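Re: [handlearn] How many demonstrations before you start training?
From: Jhosep Palomino
Date: February, 9:40 pm

Hello all, and thank you for such a friendly thread. I've been meaning to write in for a couple of weeks, and then the question below came along and gave me the push I needed.

> We're new to this and have 139 demonstrations of one task (picking up
> a folded cloth and putting it in a bin). The policy is decent when the
> cloth is near the middle and hopeless near the edges. Do we just keep
> collecting more of the same? Also, do people keep the stretches where
> the hand isn't touching anything, or cut them out? Our Tarken export
> tool drops them by default and I can't tell if that's hurting us.

First of all, 139 is a perfectly good start, so please don't be discouraged! Our first set on the Blackwood project was smaller than that and a good deal messier. What you say about the edges sounds very familiar. When I went back over our early episodes, I found that I had been setting the cloth down in nearly the same spot every time, simply because that was where my arm reached from the chair. I would have sworn I was mixing it up.

So before you collect more of the same, I'd make a little placement sheet. Ours has 14 starting spots on it, several of them awkward ones, and whoever is running the session works through them in a shuffled order. We do 40 episodes in a sitting and then stop for the day – after that my own motions get lazy and the policy learns the laziness very faithfully. We are up to 2489 episodes now, and I would trade a fair number of the early ones for a single good afternoon with the sheet.

On your second question, I feel fairly strongly that you should turn that default off, or at least keep a copy of the raw recordings before the Tarken tool gets at them. The approach and the retreat are where the policy learns how to get itself lined up. We trimmed ours for a month, and the hand would come down beautifully if it was started close by, then dither terribly if it was started from anywhere else. Once we put the untrimmed episodes back in and retrained, the dithering mostly went away. The long pauses while a person scratches their nose can certainly go.

I'm putting in one wrist camera still so you can see the sort of thing I mean by free space. It doesn't look like much, but I wouldn't cut it.
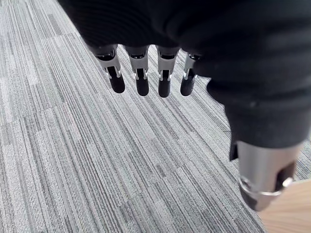 Wrist view, fingers pointing down over the carpet, nothing in the grasp.

One more small thing while I'm rambling. We label in Stistico, and we added a plain yes/no field for "contact" early on. It takes a few extra minutes per session, and it means you can try training with and without those stretches and never have to touch the originals. If you'd like our label template, write to me off list and I'll gladly send it, along with the placement sheet (it's only a grid with numbers on it, nothing fancy).

Is anybody here using the Tridix loader with episodes of very uneven length? Ours pads everything out to the longest one and I'd love to hear how others get around that.

Warmly,
Jhosep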